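Frequently Asked Questions – Supper Evenings at Çınar House, Lurnholm

Last updated December 8, 2022

Please read this page before you write to us. Most of the questions we receive by e-mail are answered here. If yours is missing, the address is at the end.

What is a supper evening?

It is a dinner at one long table in the old reading room of Çınar House. Everybody eats the same menu at the same hour. You will sit next to people you do not know, and the dishes are passed by hand from one end to the other. We have held these evenings since September of last year.

Who cooks?

Tülin Eren plans the menu and cooks the main dishes. Takumi Yokoyama makes the pickles, the rice and everything that must be fried. When one of them is away, the other cooks alone and the menu becomes shorter.

How do I reserve a place?

By the form on our Reservations page. We do not take reservations by telephone, because in the kitchen we cannot hear it. You will receive a confirmation within 2 days. If you did not receive it, please look in your spam folder first and then write to us.

How much does it cost?

One place costs 240 crowns, with water, bread and coffee included. Children under six eat free, but they also need a reservation, so that we have a chair for them. Wine and beer are paid separately at the end of the evening, in cash or by card.

Can I cancel?

Yes. Until noon on the day before, you get back the full amount. After this time we have already bought the fish and the vegetables, and we can return only half. You may also give your place to a friend – in this case please send us the name of the friend, and tell us if he or she has an allergy.

I have an allergy. Can I come?

In most cases, yes. Write it in the form, in the field "Notes", and not only on the evening itself. We can cook without nuts, without milk and without egg. We cannot promise a kitchen free of gluten, as we bake in the same room and the flour goes everywhere. If your allergy is severe, please write to us before you pay.

Is there a vegetarian menu?

Every evening has one. It is not a smaller version of the other menu. In winter it is often stuffed cabbage or the Heketti, our baked dish of barley and mushrooms, which takes its name from the farm where we buy the barley.
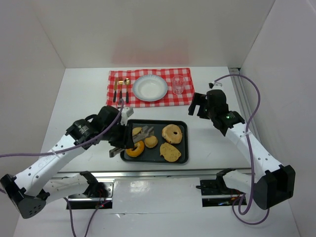
How do I set the table when I take the menu home?

The home menu comes in boxes with a paper that explains the heating, and many guests ask us also about the table. We have no strict rules. A checked placemat in red and white with a plain round plate in the middle is enough for this food, and one clear glass to the right of the plate will do for water or for wine. You may also put all the cutlery together on the left, with the knife on the outside, then the fork, then the spoon next to the plate. Some books will tell you that the knife belongs on the right, and if your mother-in-law is coming, you can follow the books. For the soup please take deep bowls, and warm them first with hot water from the tap.

Can I bring my own wine?

Yes, one bottle for two persons. We ask 100 crowns for each bottle, for the glasses and the washing. Strong spirits are not allowed in the house.

Where do I park?

Not in the yard, please. The neighbors need to come out with their cars early in the morning. There is a free parking lot behind the Horkard building supply store, and from there you walk four minutes along the canal. Bus 814 stops in front of our gate, and the last one toward the station leaves after the coffee is served.

Is the house accessible with a wheelchair?

The reading room and one restroom are on the ground floor. There is one step at the front door, and we have a ramp for it. Please tell us in the form, and the ramp will be in place when you arrive.

May I bring my dog?

Unfortunately not. The room is narrow and we carry hot pots behind the chairs.

Do you sell gift cards?

Yes, for one place or for two. They are valid for one year from the day of purchase. We send them by e-mail, or you can pick up a printed one at the door before any supper.

My question is not here.

Write to us through the Contact page. Tülin reads the mail in the mornings, except on cooking days, when the answer comes one day later.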